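Frequently Asked Questions – Adopt-a-Row at Tsakiris Vineyard

Last updated 7 March 2018

What do I get when I adopt a row?

Your name goes on the end post for the year and you receive 23 bottles from the block your row stands in. You also get two places at the harvest lunch. The wine is bottled from the whole block, as a single row is too small to ferment on its own.

Which grapes can I choose from?

We have Bacchus, Pinot Noir and a little Ortega. The Ortega rows go first, usually to people who had them the year before. If your first choice has gone we will write and ask before giving you anything else.

How long does an adoption last?

One growing season, from pruning until the wine is shipped. Existing members can renew before rows are offered to anyone new.

Can I visit my row?

Yes, on any open day, and at other times if you ring first. Please keep off the rows when the sprayer is out. The ground by the lower gate stays soft well into spring, so bring boots. 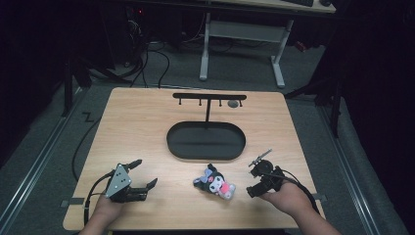

Dogs are welcome on a lead, except during harvest. Children can come at any time but must stay with an adult near the winery building, where there are vehicles moving about.

Can I help with the picking?

We pick in September most years, though the Pinot Noir can run later. Members are told by email a few days ahead – we can't fix the date sooner than that, as it depends on the sugar and acid readings. Places are limited to 36 pickers a day. Secateurs and gloves are provided.

Who makes the wine?

Yasuo Iwasaki has been our winemaker since the first vintage. Hayley Mapplebeck runs the vineyard side and is the person to ask about pruning, training or anything to do with your own row.

When will my wine be ready?

Bacchus and Ortega are bottled the spring after harvest and sent out once they have settled. Pinot Noir spends longer in barrel and follows a year later. If you have adopted rows of both, you will get two deliveries.

What happens in a bad year?

If frost or mildew takes most of a block, we make up your allocation from another block or from an earlier vintage. In our worst year so far we lost almost 17 rows of Bacchus and members there were sent Ortega. We do not give refunds for weather, but nobody has gone without wine. 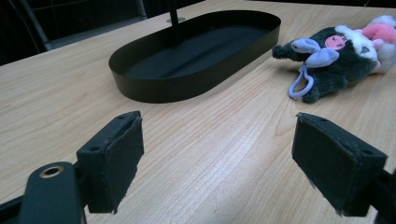

Hail is treated in the same way. If a whole vintage failed, your adoption would carry over to the next one at no charge.

Do you deliver?

Deliveries go by Dradier to any mainland address. Someone over 18 has to sign for the boxes. You can also collect from the winery, and many members do this at the lunch.

Is the wine suitable for vegans?

The whites are. The Pinot Noir is sometimes fined with egg white, and when it is, the back label says so.

Can I buy an adoption as a present?

Yes. Tick the gift box on the form and give us the name for the post. We send the certificate to you or straight to them, whichever you prefer. The person receiving the wine must be 18 or over.

How do I cancel?

Write to the office within 14 days of paying and we will return the full amount. After that the row is yours for the season, but you may pass it to someone else – just let Hayley know the new name and address.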